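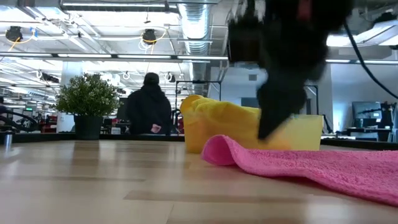

Llevo ocho años doblando y clasificando paños en la lavandería de Pedarano y ayer me tocó ir con los de mi turno a ver lo que la empresa llama "el futuro de la línea 2". Hilo largo, aviso.

Contexto para quien no sea del gremio: nos llegan microfibras de limpieza de hoteles y oficinas, se lavan, se secan y alguien las separa por color y las mete en su bandeja. Cada color va a una zona distinta (el de los baños no puede acabar en cocina, por lo que sea). Ese alguien somos nosotros.

El proyecto se llama Tindano y lo lleva una empresa, Lostix. La presentación de octubre decía que el sistema "libera a las personas de las tareas repetitivas". Pregunté de qué iban a vivir las personas liberadas y me dijeron que buena pregunta. Sigo esperando la buena respuesta.
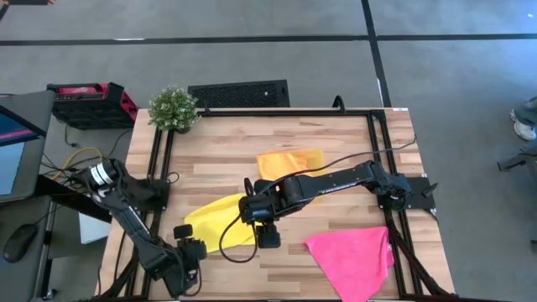
La mesa de pruebas de Tindano, con los brazos y los paños.

Lo que vi: una persona pendiente de la mesa todo el rato, otra en el ordenador y un brazo que se pensaba mucho cada paño. La microfibra es traicionera, se arruga distinto cada vez, y eso lo sabe cualquiera que haya pasado una mañana con un carro lleno.

No digo que no funcione. Vi coger paños y vi dejarlos en la bandeja. También vi volver a colocarlos a mano para empezar otra vez, y esa parte no sale en el vídeo corporativo.

Números. Una compañera con experiencia saca 1118 paños en un turno normal. La hoja que nos repartieron pone 671 como objetivo de Tindano para el mismo tiempo. Objetivo, ojo. Cuando pregunté por lo conseguido hasta ahora me contestaron que "los datos están en revisión".

Y me dirán: ya, pero la máquina no se cansa. Vale. Tampoco ve una mancha de lejía, ni nota que un paño ha salido tieso y que hay que avisar a lavado. Eso lo hacemos sin que figure en ninguna ficha de puesto, así que en la comparativa vale cero.

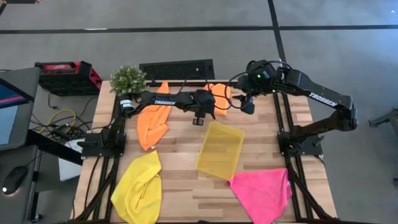 Bríd McGrath, la jefa de planta, fue bastante más clara que los de Lostix. Nos dijo que no hay despidos previstos y que dos puestos de la línea pasarían a "supervisión". Le pregunté si supervisión se paga como clasificación o como técnico. Está por negociar.

Que conste que a mí Bríd me cae bien y creo que no nos miente. Pero "no hay despidos previstos" es compatible con no renovar a los eventuales. Somos 123 en plantilla y en verano entra gente de refuerzo, gente que ayer no estaba invitada a la visita.

Tengo un precedente cerca. Mi cuñada trabaja en Ó Dálaigh, que metió máquinas de plegado para las sábanas. Las muñecas se lo agradecen, eso lo reconoce ella misma. A cambio, el ritmo lo marca la máquina: antes paraba a beber agua cuando quería y ahora cuando se atasca.

Eso es lo que me preocupa de verdad, más que el brazo en sí. Quién decide la velocidad, quién responde cuando un paño rosa acaba en la bandeja que no es, y si al que vigila le van a contar los fallos del robot como suyos. Lo planteé tal cual y lo apuntaron en una libreta.

Un compañero salió encantado, por cierto. Tiene el hombro destrozado y firma mañana si le quitan el carro de la tarde. Lo entiendo perfectamente y no le voy a discutir nada. Solo le dije que pida por escrito lo del hombro, porque en el folleto no viene.

Hemos pedido tres cosas al comité: los resultados reales de las pruebas, la categoría de los puestos de supervisión y que los eventuales estén en la próxima reunión. De momento nos han confirmado la reunión.

Si alguien trabaja en textil y ya tiene uno de estos en planta, que me escriba. Me interesa sobre todo cómo os quedaron los descansos y quién limpia los atascos. Los folletos ya los tengo.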